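Pellow 빈 피킹 데이터셋 README

버전: 1.2 (수정 배포)
수정일: 2024년 1월 30일
관리: Traler 매니퓰레이션 팀
상태: 사용 가능. 단, 아래 "알려진 결함"을 먼저 읽을 것

1. 개요

Pellow는 금속 빈 안에 놓인 직육면체 블록을 로봇 팔로 집어 올리는 작업의 기록이다. 에피소드 600개로 구성되며, 각 에피소드는 고정 카메라 영상, 관절 상태, 손목 힘/토크, 그리퍼 명령 및 피드백, 작업 결과 라벨을 포함한다. 1.0 배포 이후 힘/토크 채널과 결과 라벨에서 오류가 확인되어 해당 에피소드를 표시하고 라벨을 다시 붙였다. 1.0 또는 1.1로 학습한 모델의 성공률 수치는 1.2의 수치와 직접 비교할 수 없다.

데이터의 원래 용도는 Sithole 파지 계획기의 회귀 시험이었다. 범용 파지 학습용으로 설계된 것이 아니므로 물체 종류와 조명 조건의 폭이 좁다.

2. 디렉터리 구조

episodes/ 에피소드별 폴더. 폴더명은 0001부터 시작하는 네 자리 번호
episodes/NNNN/cam_fixed.mp4 고정 카메라 영상
episodes/NNNN/state.csv 관절 위치, 관절 속도, 명령 위치
episodes/NNNN/wrench.csv 손목 힘/토크
episodes/NNNN/gripper.csv 그리퍼 명령, 개도, 전류
episodes/NNNN/result.json 결과 라벨과 결함 플래그
calib/ 카메라 및 손목 센서 보정 파일
tools/ 검사 스크립트와 로더
CHANGELOG.txt 변경 이력

CSV 파일의 표본 주기는 모두 100 Hz이다. 영상은 별도 클록을 사용하며, 동기화 오프셋은 result.json의 cam_offset 필드에 초 단위로 기록되어 있다.

3. 작업 조건

빈은 작업대 위에 클램프로 고정한다. 에피소드마다 운영자가 블록을 다시 흩어 놓고, 로봇은 지정된 색의 블록 하나를 집어 빈 상단보다 높은 위치까지 들어 올린 뒤 정지한다. 색 지정은 result.json의 target 필드에 있다. 블록이 벽에 붙어 있거나 서로 가까운 배치도 의도적으로 포함했다. 파지 자세는 전부 Sithole이 생성했으며 사람이 수정한 자세는 없다.

4. 알려진 결함

4.1 케이블 걸림에 의한 힘 측정 오류 (플래그: cable_snag)

영향 범위: 에피소드 146개

증상은 손목 회전이 큰 파지에서만 나타났다. 접근 구간에서 접촉이 없는데도 횡방향 힘이 서서히 증가하고, 하강이 끝나기 전에 접촉 판정 임계값을 넘는다. 제어기는 이를 바닥 접촉으로 해석하여 하강을 멈추고 그리퍼를 닫는다. 그 결과 손가락이 블록 윗면보다 높은 곳에서 닫히거나 모서리만 스친다.

처음에는 센서 드리프트로 보고 영점 재설정 주기를 줄였으나 빈도가 변하지 않았다. 힘 증가량을 관절별 각도와 대조한 결과 마지막 손목 관절의 누적 회전량과만 상관이 있었다. 손목에 남겨 둔 케이블 여유분이 회전 한계 부근에서 소진되고, 당겨진 케이블의 장력이 센서 하류의 그리퍼 쪽에 그대로 걸리는 것이 원인이었다.

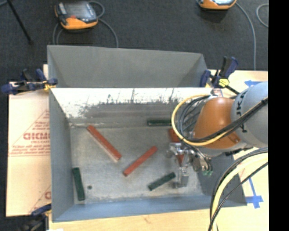 여유분을 늘리는 것만으로는 해결되지 않았다. 루프가 커지면 낮은 자세에서 케이블이 빈 벽 상단에 닿을 수 있고, 이 경우 힘의 방향이 반대로 나타나 접촉 판정이 오히려 늦어진다. 시험 중 판정 지연으로 손가락이 빈 바닥을 누른 사례가 한 건 있었으며 보호 정지로 종료되었다. 해당 시험 기록은 배포본에 포함하지 않았다.

최종 조치는 다음과 같다.

- 손목 관절의 허용 회전 범위를 축소하고, 범위를 벗어나는 파지 후보는 계획 단계에서 제외
- 케이블 고정점을 손목 쪽으로 옮기고 루프 길이를 고정
- 접근 구간의 횡방향 힘이 5 N을 넘으면 하강을 중단하고 접근 시작점으로 복귀

세 번째 항목은 접촉 판정과 독립된 감시 기능으로 구현했다. 두 기능이 같은 임계값을 공유하던 것이 1.0 수집 당시 제어기의 설계 결함이다.

4.2 결과 라벨 오류 (플래그: label_fixed)

1.0의 결과 라벨은 그리퍼 개도만으로 생성되었다. 손가락 사이에 무엇이 있기만 하면 성공으로 기록했기 때문에, 지정되지 않은 블록을 집은 경우와 들어 올리는 도중 블록이 미끄러진 경우가 성공에 섞였다. 1.2에서는 영상을 보고 전체 라벨을 다시 확인했다. 판정이 불가능한 에피소드는 unknown이며 집계에서 제외해야 한다. 영상에서 블록이 팔이나 케이블에 가려 보이지 않는 경우가 대부분이다.

4.3 시간 동기 (미해결)

일부 에피소드의 뒷부분에서 영상과 상태 기록의 간격이 조금씩 벌어진다. cam_offset은 시작 시점의 값이므로 이 편차를 보정하지 못한다. 프레임 단위 정합이 필요한 용도에는 권장하지 않는다.

5. 사용 시 권장 사항

cable_snag 플래그가 있는 에피소드는 힘/토크를 입력으로 쓰는 학습에서 제외한다. 영상과 관절 상태만 사용하는 경우에는 포함해도 되지만, 실패의 원인이 파지 자세에 있지 않다는 점을 고려해야 한다. 이상 탐지 연구에는 그대로 쓸 수 있다. 걸림 시작 시점은 result.json의 snag_t에 있으며, 힘 파형을 기준으로 수작업으로 표시한 값이다.

로더의 기본 설정은 결함 에피소드를 제외한다. 포함하려면 다음과 같이 실행한다.

python tools/load.py --root episodes --include-flagged

무결성 검사:

python tools/verify.py --root episodes

6. 재현 시 안전 사항

동일한 구성을 재현할 경우 첫 구동은 감속 모드에서 수행하고, 손목 관절을 양쪽 한계까지 돌려 케이블 장력을 확인한다. 이 확인은 빈을 설치한 상태에서 한 번 더 반복한다. 클램프의 손잡이 위치도 충돌 모델에 넣어야 한다. 1.0 수집 당시의 충돌 모델에는 빈만 있었다. 보호 정지 후에는 힘 센서의 영점을 다시 잡기 전까지 자동 운전을 재개하지 않는다.

7. 변경 이력

1.2 결과 라벨 전면 재검토, cable_snag 및 snag_t 추가, 로더 기본값 변경
1.1 11월 배포. 누락된 보정 파일 추가, gripper.csv의 전류 단위 수정
1.0 최초 배포

8. 이용 조건

연구 목적의 이용과 재배포를 허용한다. 재배포 시 이 파일과 CHANGELOG.txt를 함께 포함할 것. Porneo 저장소에 남아 있는 1.0 사본은 갱신되지 않으므로 사용하지 말 것. 오류 보고에는 에피소드 번호와 verify.py 출력을 첨부한다.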